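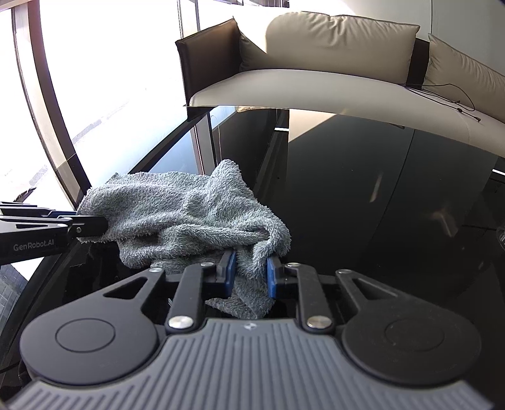
Two grippers, one grey towel, mid-fold practice.

I promised last time that I'd write up our house rules for hand-held gripper work, and three of you have chased me since, so here goes. They've lived on a sheet of paper inside the cupboard door at Brasow for most of the year and it's high time they were typed up.

Rule one is about where you start. The towel goes down in a heap, and I mean a proper heap. When we began, everybody (me included!) laid it out half flat to make life easier, and we ended up with a lovely set of recordings of towels that were already nearly folded. Drop it, leave it, pick up the tools.

Rule two: pinch with the tips. If you can take the edge of the cloth in the very end of the jaws, do. A great fistful of fabric feels safer but it slides about, and thick looped towelling is the worst for it. Close until it holds and then stop squeezing. The Gelero checklist says the same thing in much longer words.

Rule three, hands off. If a corner drops, you go back for it with the gripper. You do not nudge it with your elbow. I've watched every one of you do the elbow, and I have done the elbow. If you really must touch the cloth, end the take and begin again.

Then there's the matter of shiny tables. We had a good long argument about this on Monday. Half the group wanted a matt cover on everything, the other half said people own glossy tables and we should get on with it. I'm with the second lot. The rule now reads: leave the table as you find it, wipe it first, and write "reflective" in the notes. Same goes for bright windows. Don't draw the curtains halfway through a batch, please, or the first half won't match the second.

A batch is 145 takes, by the way, and the towel set needs 400 in all. We're at 386, so one decent morning should see it off. Plondow are 230 into their tea towels and getting cocky.

Last one, and it's new. Check the pivot screws before you start and again after lunch. A loose joint makes the fingers meet crooked, and you won't feel it through the handle until you've wasted an hour.

If you disagree with any of it, scribble on the sheet in the Gallagher room. I'll gather up the comments in October and we'll have the shiny table argument all over again, I expect.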